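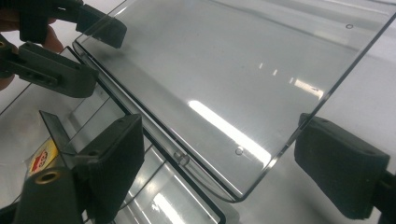
Galero is the perception and grasp-planning package we maintain for clear and tinted plastic parts. Most of the support mail concerns sheets and lids, where the usual cues fail together. A clear acrylic panel held between two black pads shows the problem well: the long white streak across it is overhead light, the bright and dark lines along its straight sides are the real outline, and the second clear piece underneath adds a set of edges parallel to the first. The answers below apply to release 2 unless stated otherwise. Last revised February 15, 2019, by Olaia Urquijo.

## Perception

**Why does the segmenter return two outlines for one sheet?**

Usually there are two sheets. If the lower one is offset by less than `min_edge_gap`, the contour stage may also join parts of both into a single polygon. Raise `edge_link_angle` last. Lower `min_edge_gap` first and look at the overlay in the viewer.

**Reflections are being labeled as edges. Which setting controls this?**

`specular_reject`. It compares the position of each bright line over consecutive images. A line that slides across the surface as the camera moves is dropped; a line that stays fixed to the part is kept. The filter does nothing on a single still image, and it does very little if the camera and the part move together. In that case use `--static-lights` and supply a lamp mask.

**Can I use holes as landmarks?**

Yes, if the hole is in the part model. Unmodeled holes are ignored by the pose solver but still drawn in the viewer, which has confused several people. See ticket 65.

**Does Galero need depth?**

No. Depth is accepted as an optional input and is down-weighted inside any region marked transparent. Babar Cheema tested removing it completely and the pose results on clear parts did not change enough to justify a separate code path.

## Planning
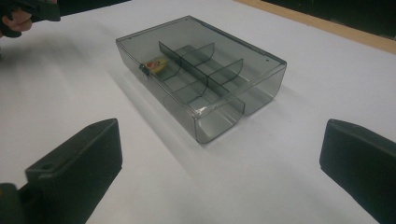

Grasp candidates for open containers come from the rim model, and the interior is treated as an obstacle map. Partition walls are read from the part file, then adjusted to the image if `fit_interior` is on. With a smoke-tinted box of six compartments, three on each side of a central divider, the places where several sheets of plastic line up look darker gray and are easily taken for solid material. Set `overlap_darkening` to `true` for this type of part. The curved tops of the two cross dividers should be entered as arcs; a straight top line overstates their height in the middle and removes valid approach paths.

**The planner refuses every grasp on a shallow box. What should I check?**

Check these, in order:

1. `finger_clearance` is in millimeters. Files exported from Cabello use centimeters.
2. The support plane is set. Without it the planner assumes the part is floating and rejects side approaches.
3. The open width in the tool file is larger than the box across the chosen axis.

**How is the grasp axis chosen for a box set at an angle?**

The planner scores the short axis and the long axis in the box's own coordinates, then discards whichever exceeds the open width. Table alignment is not considered. If you want fingers square to the table, set `axis_lock: world` and expect fewer solutions.

**Small items inside a compartment are ignored. Is this a bug?**

No. Contents are a separate layer, off by default. Turn it on with `contents: detect`. Detection through a tinted wall is weaker than detection from above because the tint dulls the colors, so thresholds copied from an untinted part will miss things.

## Control

**What closing profile should I use for thin sheets?**

`soft_close`, with `contact_hold` set to 100 ms. Shorter values trigger on the first pad to touch and the sheet rotates before the second one arrives. Florencio Mateos has a patch that waits for both contacts. It is in the Stimden branch and has not been merged.

**Why does the controller stop with `E_PAD_ASYM`?**

The two pads reported contact forces that differ by more than the allowed ratio for 3 cycles in a row. On sheets this often means the pose is off by a few degrees – check the outline first and leave the ratio alone.

## Tooling

**Can I replay a log without the tool connected?**

Yes: `galero replay --no-device <log>`. Control messages are printed but not sent. Logs recorded before the Hullness driver change need `--legacy-time`.

**Where do I send a failing case?**

Attach the log, the part file and the tool file to a ticket. Screenshots of the viewer are not enough to reproduce a planning failure. Märta Sandberg handles perception tickets, Eusebio Nieto handles planning and control.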